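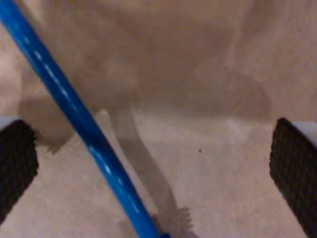

Tubes, Tubes Everywhere!

Go and find a tube. It shouldn't take you long! There might be a drinking straw in a kitchen drawer, or a garden hose curled up by the back door. Toothpaste comes in a tube, paper towels are rolled around one, and the legs of your chair could be tubes too if they're made of metal. There is even a tube inside your neck that you are using right now to breathe.

A tube is a long shape, usually round, with a hollow space running all the way through it. If it's long and round but filled in, like a pencil or a broomstick, we call it a rod. From the outside it can be very hard to tell a tube from a rod. The trick is to look at the ends.

Tube, pipe or hose?

People mix these words up all the time, and that includes grown-ups who work with them. A pipe is usually stiff and carries something from one place to another, like the water pipes in a house. A hose usually bends easily. "Tube" is the big family name, and it gets used for nearly everything hollow and long, bendy or stiff, thin or fat.

There are some odd members of the family. The inner tube of a bicycle tire is a tube whose two ends have been joined together to make a ring. And a tunnel is really a tube that's big enough to ride a train through!

Why are so many tubes round?

Try this. Blow up a long party balloon and look at what happens to it. Before you start, it's flat and floppy. As the air goes in, the sides puff out and the balloon turns round. Air pushes on the inside of the balloon in every direction, and a round shape shares that push evenly. A square tube has flat sides that want to bulge and corners that get pulled hard, so if you want to hold water or air that's pushing to get out, round is a great choice.

Round tubes also save material. Say you have one sheet of paper and you want to make the roomiest tube you can. You could fold it into a triangle tube, a square tube or a round one. The paper is the same size each time, but the round tube has the most space inside. You can check with dry rice. Stand each paper tube on a plate, fill it to the top, then tip the rice into a measuring cup and compare.

Strong but light

Now for my favorite part. Tubes are amazingly strong for how little they weigh.

Think about a flat sheet of paper. Hold it by one edge and it flops over. Roll that same sheet up, tape it, and hold it by one end - it sticks straight out! You haven't added anything to it except a bit of tape. When you try to bend a long shape, the material near the outside does most of the work and the material in the very middle hardly does any. A tube leaves the middle out. That's why bicycle frames, tent poles and crutches are so often made from tubes.

Nature got there long before we did. Bamboo is hollow, and so are many kinds of grass. Lots of birds have hollow bones, with tiny struts inside that help keep them stiff.

Build the Paper Tube Bridge

My friend Cheuk-hei Chung teaches fourth grade, and her class does this every August in the first week of school. You will need:

5 sheets of plain paper
Tape
4 thick books, all about the same size
A small plastic cup
Coins

1. Stack the books in two piles with a gap between them. The gap should be a little shorter than your paper.
2. Lay one flat sheet of paper across the gap. Put the cup in the middle and add coins one at a time until the bridge falls in.
3. Roll the other sheets into tubes, as tight or as loose as you like. Tape each one shut.
4. Lay the tubes side by side across the gap and tape them together like a raft.
5. Put the cup on top and start adding coins again.

The flat sheet usually gives up right away. The raft is another story! Last year one team in Cheuk-hei's class got to 53 coins before their bridge sagged, and the cup was so full that the last few had to be balanced on the top.

You used more paper for the raft, of course, so it isn't quite a fair test. Can you think of a way to make it fair? (Hint: what if you stacked four flat sheets?)

How do you make a tube with no seam?

Look closely at a paper towel tube and you'll find a line winding around it. It's made by wrapping strips of cardboard in a spiral and gluing them together. If you're careful, you can unwind one.

Plastic tubes are often made in a different way, called extrusion. Have you ever pushed modeling dough through a toy press and watched it come out shaped like a star? It's the same idea. The plastic is heated until it's soft, then pushed through a ring-shaped gap. Out comes a long, soft tube, which is cooled down so it keeps its shape. Color can be mixed in before the plastic is shaped, and then the tube is the same color all the way through - red, green, bright blue, whatever is wanted.

Macaroni is made very much like this too, with dough pushed through little ring-shaped holes. So if you had macaroni for lunch, you ate a plate of tubes.

Be a tube detective

Pick one room at home and hunt for tubes. Draw each one you find, and next to it write what's inside. Is it water? Air? Wires? Ink? Nothing at all? The kitchen and the bathroom are both good places to start, but don't skip the desk. Take the cap off a ballpoint pen and you may find a tube inside another tube.

Leave anything that's plugged in alone, and ask a grown-up before you look under the sink.

Words to know

Hollow: having empty space inside.
Seam: the line where two edges are joined.
Extrusion: making a long shape by pushing soft material through an opening.
Diameter: how far it is straight across a circle, going through the middle.

Written by Shih-chieh Yeh
March 2020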